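Beltthorpe Household Words

A word list and sentence set of the names people give to things at home when the proper name has gone missing. Release 2.

What this is

Every household has a word for the drawer. You know the drawer. In ours it was "the Arnesano," after a pizza place whose menus used to live in it, long after the last menu had been thrown out and replaced by dead pens. This dataset collects words like that: private names, worn-down names, names a toddler got wrong once and the grown-ups kept.

It holds 3,000 entries, all in English or in something the contributor was willing to defend as English. Each entry has a headword, a plain meaning, and at least one sentence using the word the way it would be shouted up a flight of stairs.

Files

words.csv – the list itself, one entry per row
sentences.csv – the example sentences, linked by entry id
held_out.csv – 500 entries kept back for testing; please don't train on them and then tell us how well you did
notes.txt – arguments, lightly edited

Columns in words.csv

id: a plain integer. The gaps are entries we took out after a contributor's mother read the draft.
headword: the word as spelled by the person who sent it. Few of these had ever been written down before, so spelling is a matter of mood.
meaning: one line, written by us and approved by the sender.
room: kitchen, bathroom, bedroom, hall, outdoors, car, or "moves." Most TV remotes are filed under "moves."
origin: child, brand, place, mishearing, joke, unknown. "Unknown" is the largest group and we've stopped fighting it.
still_used: yes, no, or only_at_holidays.

A sample row

214, prirkunex, the last bit of something left in the jar so as not to be the one who finished it, kitchen, unknown, yes

Its sentence reads: "Who put a prirkunex of jam back in the fridge again?" Three other senders have since claimed the word as theirs. They can't all be right, and the emails on the subject are in notes.txt.

How the words were collected

The form asked for the word, the thing, and how it got its name. The first version also asked for "part of speech," and the answers to that taught us a good deal about our public and very little about grammar. We dropped it in release 2.

Hawi Ayele read every entry and wrote most of the meanings. Wondimu Habte did the cleanup, which mostly meant deciding whether "thingy," "thingie" and "the thingy" were one word, two or three. (Two. Please see notes.txt before you write in.)

Surfaces gave us the most trouble. People name tables by what happens on them, by who sat there, or by which relative they came from, and hardly ever by shape or size. "The Assefa" is a table that belonged to an aunt. "Big homework" is a table. "The good side" is half of a table. We kept all of them and added surface_flag, which is 1 if the thing named is something you can put a cup down on.

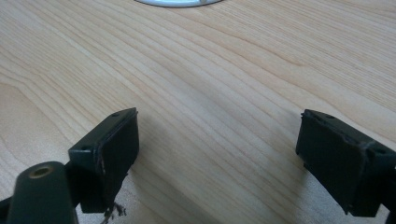 Known problems

1. The kitchen is badly overfed. Roughly half of the entries live there, and the garage barely exists. Either people don't name things in garages or they don't fill out forms in them.

2. Some headwords are rude. We left them in with rude = 1. A few were only found to be rude after release 1, by readers from other parts of the country, who were very nice about it.

3. Brand names turn up as ordinary words all over the place. We made no effort to sort out which ones have earned it.

4. The origin column is what the sender believes. Families lie about this sort of thing for generations and mean no harm by it.

5. In sentences.csv, some sentences contain a second household word that isn't defined anywhere. We asked. The replies contained more undefined words.

What it's good for

Guessing meaning from context, spotting new words, and settling whether your family is odd. Please don't use it to build a spell checker.

Changes in release 2

Dropped part_of_speech. Added surface_flag and rude. Merged the two spellings of "floordrobe." Fixed a comma in row 88 that had turned a bath mat into two bath mats.

Sending us a word

The form opens again in September. One word per form, please, and check with whoever invented it first. If they say no, we'd still like to hear it, but we won't print it.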